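Finger screws, homing and a table that needs wiping

The two-handed robot on the white table has been running since March, and I've been asked enough times how I look after it that I'm writing it up. None of it is complicated. Most of it is small screws and cleaning.

For anyone new here, the cell is called Plerkar, after the folder name it had on my laptop when I started. It's two arms with a black multi-fingered hand on each, over a glossy white table with a dark backdrop. The controller sits on a shelf below with the power supplies. I run it in the evenings and do the maintenance before I start, when I'm still awake enough to read a torque driver.

The hands came through Fokholm, who also sell the screw kits. I buy two kits at a time. The screws on the finger modules and the palm housing are small and silver, and they work loose. Thread locker slows this down a lot. I use the low-strength kind and put it on the threads, one drop, then wipe off whatever squeezes out. On my first attempt I used too much and it got into a finger joint, and I spent a whole evening getting that joint to move freely again.

My check goes like this. Power off at the wall, wait for the fans to stop, then go over every screw I can reach with the driver set low. If one turns, it comes out and gets cleaned and new thread locker. I write down which one it was. The same few come up again and again, nearly all on the right hand, which does most of the gripping in my tasks.

After that I look at the cable at the right wrist. It needs enough slack for the wrist to turn all the way and not so much that it catches on anything. I had it tied down too close in the beginning and the connector started dropping out when the arm reached across the table. Now I leave a loop and turn the wrist by hand through its full travel before I power up.

Then homing. Each hand has 11 motors and each one has to find its zero. The script does it in order, thumb first, and prints a line for every motor. If a finger stops short I don't run it again straight away. I power down and move the finger by hand, and usually there's a bit of grit or fluff in the joint. Compressed air takes care of it.

The last step is the pick test, done with the usual things out: the teal mug, the lavender plate, the little striped pumpkin and something pale and soft for the right hand to grip.

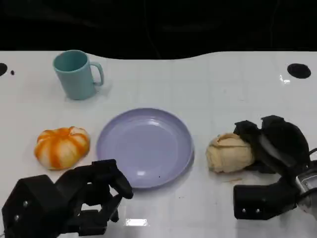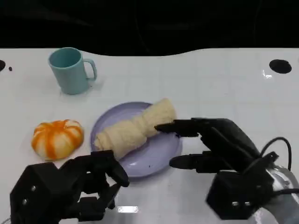
I like soft things for the test. A hard object will let you get away with a bad zero, as the fingers just stall against it and hold. With something that squashes, a finger that's out by a few degrees either misses or digs in, and it shows up in the motor current log. I have the closing force set to 85 on the controller's scale. At the default my softer objects got flattened, and much lower than 85 they slipped out when the arm lifted.

The table gets wiped at the end of the night. The gloss surface picks up smudges and specks from everything, and the glare already gives my vision code enough trouble without fingerprints on top. I use a damp microfiber cloth and no spray, after a cleaner left a film that took days to get rid of. A matte sheet would fix the reflections, and I have one from Nuselia rolled up in the closet, but fitting it means redoing the camera calibration and I keep putting that off.

The counter stood at 3,266 grasps when I last replaced anything bigger than a screw. That was a fingertip pad on the right hand, worn smooth on one side. Changing it meant taking out the screws at the end of the finger, pulling off the old pad, cleaning the seat with alcohol and pressing the new one on. Do the homing again afterward. I skipped it and had a strange half hour where every grasp was a little to one side.

The next job is the fan in the controller, which has started to rattle when it's cold. I've ordered one from Kubíček along with a better set of hex drivers, as the smallest one I have is rounded off and I don't want to find out what it does to a screw head.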